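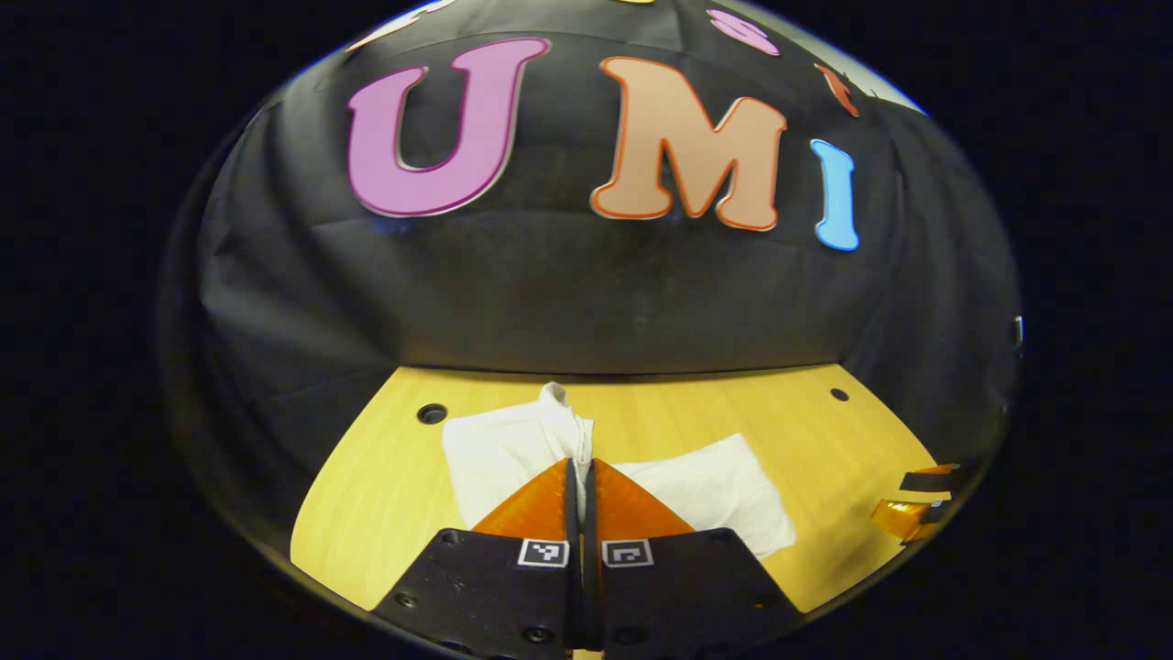 I've wanted a proper folding table for years, and the Sallell desk from Kravets has finally got me off the bed. No more hunching over the laundry with a sore back! It's a plain wooden top in a warm yellow color, with a nice fine grain, and it's just the right height for me to stand at with a cup of coffee and a podcast going.

The cable holes were my one worry. I thought they'd snag buttons or swallow a sock, but thin cotton slides right over them and I've stopped noticing (well, one baby sock did go down, and it came out the other side just fine). I even like having them now, because the steamer cord goes through one and stays off my feet.

The big test was soft stuff. Anything with a ribbed cuff is a pain to fold on a slippery surface – you get one leg straight and the other wanders off. The wood has enough grip that the cloth stays where you put it, and white things are easy to see and smooth out against that yellow.

I hung plain black fabric behind mine and put big colorful cut-out letters on it, and the corner looks so cheerful now. Black shows every wrinkle, so steam yours first. I didn't, and I'm still meaning to.
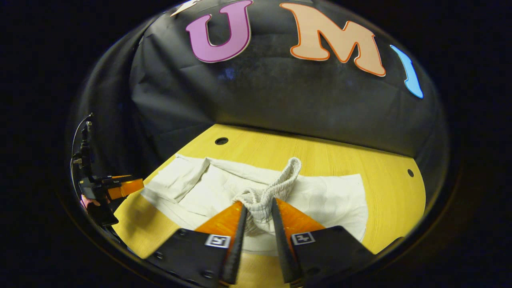 Usatau wrote in to ask whether the top marks easily, as theirs picked up a ring from a hot mug in the first week and it never came out. Mine hasn't, but I use a coaster and I wiped on two coats of wax before I started. The wax took 20 minutes and smelled lovely.

Assembly was 8 bolts and one wrench, which comes in the box. The legs wobbled a little until I tightened everything again in March, and it's been solid ever since. Delivery from the Kelutport store took a while, and the carton is heavy, so get a friend to help you with the stairs. I'd buy it again tomorrow, and I'm already eyeing the matching shelf.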